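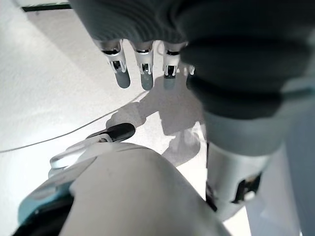 The hand, fingers down, at the Brundach open day

I have been wanting to see the inside of Brundach's workshop since I moved to Flulutska, so when they opened the doors in September I was there before the coffee was. I expected a polished show with a robot waving at us. What we got was a robot that jammed in front of a full room, and then a whole afternoon of people explaining why, and I loved every bit of it!

Our group was 12 people, a mix of students, a couple of retired machinists and me. Adwoa Nartey ran the tour. She started with the rules: stay behind the tape, no bags past the door, and if anyone shouts "stop," stop walking too.

The job that day was drawers. The humanoid works low, down by the floor, and has to open a plastic drawer so that things can be taken out of it or put back. It sounds like nothing until you watch one try. The fingers have to get under the front lip and pull level, because a light plastic cabinet will tip or slide if the pull is crooked.

The first 5 pulls went fine. People clapped after the second one, which made Adwoa laugh. On the next one the drawer came out halfway and stuck, and the arm kept pulling. You could hear the cabinet feet squeak. Nektarios Karras was on the stop button and he hit it right away, and the arm froze just as it should.

The fingers froze too, though, and they froze closed. So there was a robot holding on to a drawer, a cabinet leaning toward it, and no quick way to get them apart. Mal-soon Um went in with a wooden wedge, set it under the front of the cabinet, and only then did they start working the fingers loose by hand. It took 17 minutes. No one was hurt and the cabinet was fine apart from a scuff.
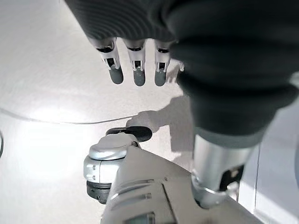 Palm, fingers and padded cover, with a cable running across the floor

What I liked best was what came next. They could have moved us along to the snack table. Adwoa asked if we wanted to stay for the fault hunt, and everybody did.

The log showed the pull force climbing for 6 seconds before the button went down. The software was supposed to give up long before that. Mal-soon found the reason on her second pass through the settings: the force limit for that hand had been raised for a heavier job and never put back. The Dastix controller had done what it was told (her words, and she did not look happy saying them).

Then there was a friendly argument about the grip. Nektarios wants the fingers to go slack on a stop, so a person can pull free. Mal-soon pointed out that a slack hand drops whatever it has, and some of what it carries could land on somebody's foot. One of the machinists, a man named Craddock, told us presses have had the same argument hanging over them his whole working life. They went back and forth for a good while, drawing on the back of the tour schedule.

For now they've settled on two changes. The force limit resets to its low value every time the hand is powered up, and there is a separate release switch on the operator's table that opens the fingers and does nothing else. They ran it again at 3 o'clock with the lower limit. When Adwoa held the drawer shut with a stick on purpose, the arm tugged once and quit. Big cheer for that one!

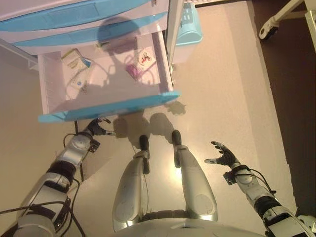

Should a robot hand let go when the emergency stop is pressed?

It depends on what the hand is holding. If a person could be caught in the grip, there has to be a quick way to free them, and a separate release control lets the operator choose once the arm has stopped moving.

Parking is behind the building and fills up early. Wear flat shoes, the floor in the workshop is slick, and bring questions, because they really do answer them.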